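# Why Clothes Crumple, and How to Get Them Flat Again

Drop a shirt on a table and it almost never lands flat. It bunches up in the middle and spreads out at the ends. 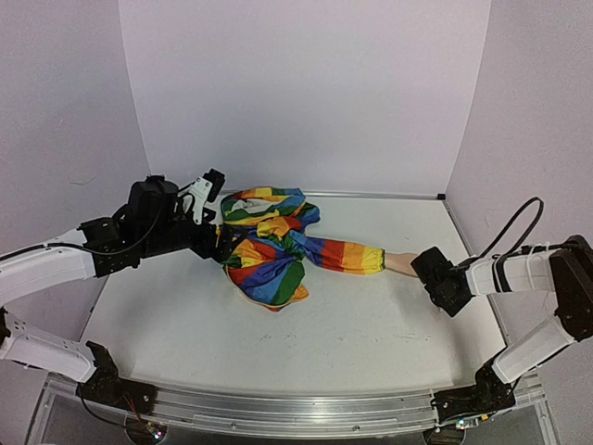
Cloth is made of thin threads that bend very easily. A board can hold its own shape, but a shirt can't. It folds wherever it is pushed or pulled, and every fold makes a wrinkle. When cloth is gathered tightly in one place, the wrinkles spread out from that place like the spokes of a wheel.

Stripes make this easy to see. On a flat shirt, each stripe follows a smooth path. On a crumpled one, the stripes bend, bunch together or disappear under a fold. If red suddenly sits next to green on a rainbow shirt, there may be orange and yellow hiding in between.

## Try it yourself

You need a striped top with long sleeves and a clear table.

1. Find the neck hole. Put it at the far side of the table.
2. Find the bottom edge and pull it gently toward you.
3. Look for the sleeves. One may be tucked under -- slide your hand in and bring it out.
4. Hold a cuff and pull the sleeve out to the side. Do the same with the other one.
5. Smooth the middle with your palms, working out to the edges.

Nermina Kolev's class tried this with 32 tops. Most took less than 2 minutes each. The slowest was Khang's, with both sleeves inside out.

Small wrinkles will stay even when the top is flat. Those are creases, and they need a warm iron -- ask a grown-up to do that part.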